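Guides > Robot Learning > Collecting Demos

Overview Setup Recording Cleanup Export

January 17, 2024
By Beca Parri

Recording laundry demos without filling your dataset with junk

The Clirkia rig has two arms, one basket and an endless appetite for red clothing. You drive, it remembers everything, including your sighs.

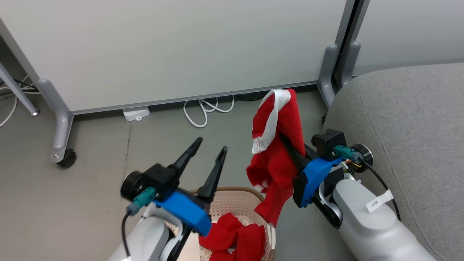
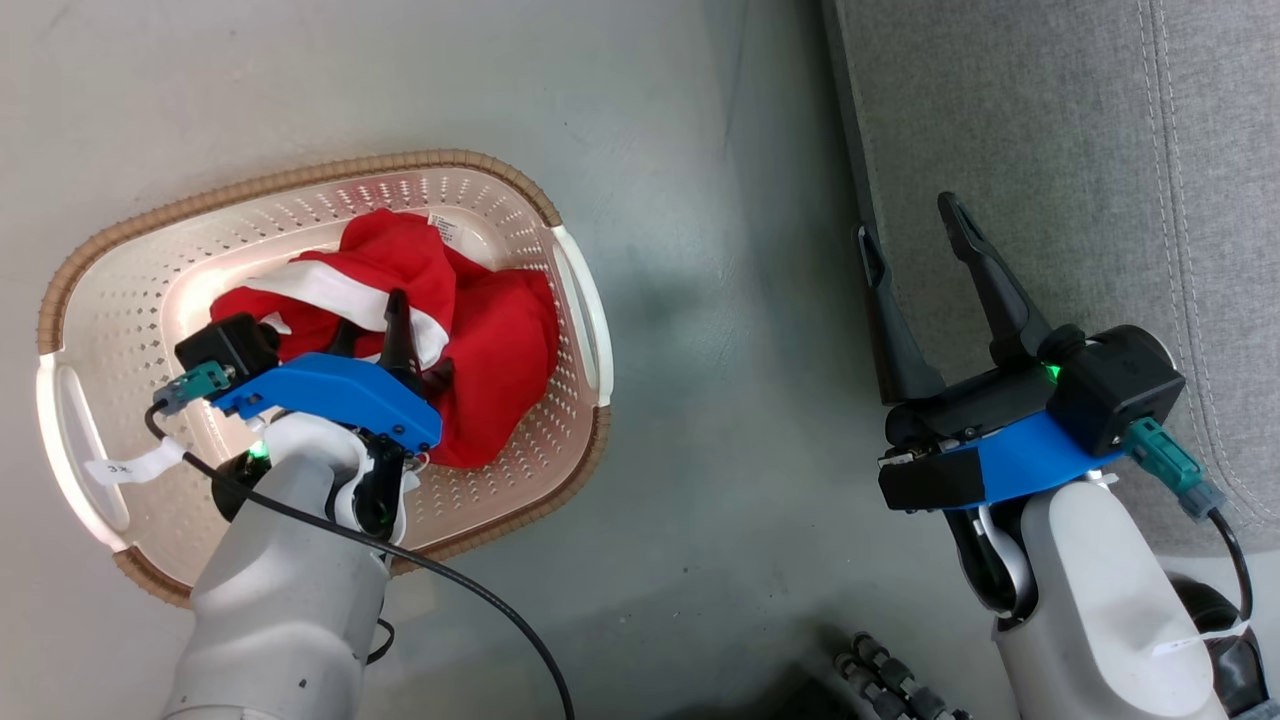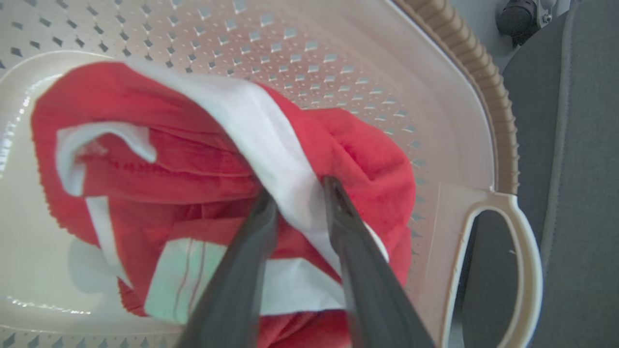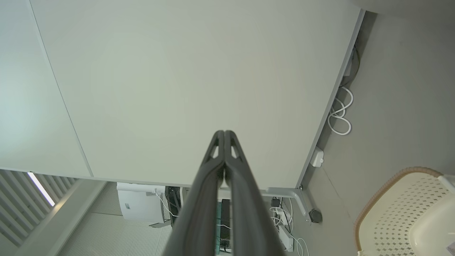
Start each take with both grippers open and the basket inside the head view. Hit record, then wait three seconds before moving. The trainer likes a calm opening.

Pinch a fold, lift slowly and pause before letting go. If you miss, try again in the same take – the model needs to see a recovery, and you'll supply plenty.

Stop after nine takes and rumple the pile differently. I once skipped this in December and got a policy that was brilliant at exactly one heap.

Before export, play back the head and wrist views together. Delete any take where they drift apart. Episode 1567 stays in, for sentimental reasons.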